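October, late, can't sleep

Signed up for Dillodik tonight after swearing in the spring that I was done with all of these. Edit Virág talked me into it over soup. She met her husband on one, but that was nine years ago and I suspect the people who were going to be nice on the internet have all been taken off it by now.

The front page told me there were 2,286 singles near Junham. I have lived in Junham most of my life and I would like to know where they are keeping them. The population sign on the way in would have to be off by a lot, or else "near" means anyone with a car and a free weekend. I set the distance as small as it would go and it dropped to 886. Set my age range to something decent and it said 188. Then I scrolled, and after two screens I was looking at the same man in the same fishing hat under a different name.

Signing up was free, which they say five times. Reading a message is not free. I had a message within four minutes, before I had put up a picture or written a word about myself, from someone who liked my smile.

The questionnaire took most of an hour. Do I consider myself spontaneous? Would I rather a mountain or a beach? I put beach and then worried about it. At the end it gives you a match score for everyone, and the top one for me was 100 percent, a Tipene Kerslake over in Skeltomlow. I don't believe in 100 percent. I wasn't 100 percent with Paul on the day we got married, and I was trying. 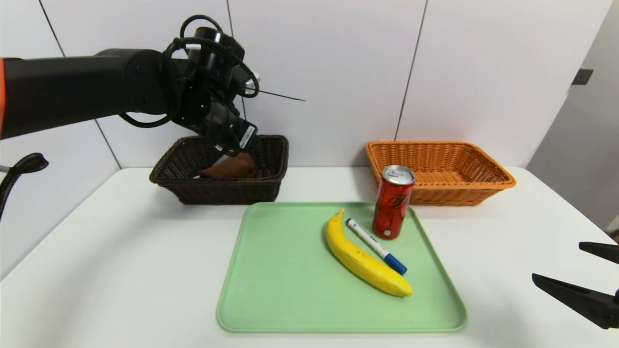
Still, I read his page twice. He writes in full sentences. He says he doesn't like hiking, and in all my time on these sites I have not seen one other person admit to that. He has a sister he mentions and a dog he mentions more. No gym mirror. Either he is a regular man or somebody at the company has finally learned what women my age want to read.

Edit says I go in looking for the trick. Well, yes. On Mittal I paid for three months and got two coffees, one of them with a man who wanted to sell me a water filter. I canceled and they billed me again anyway, and the woman on the phone asked if I had given it a real chance.

So the rules this time. No card number. No last name until I've met the person. Nothing after ten at night, which I have already broken. If the free part runs out I'm leaving.

I did send him one line. I asked what the dog is called. I could see that much was allowed without paying, though whether he can open it without paying is another matter, and the help page goes around in circles on that.

11:40 now. No answer. The smile man has written again.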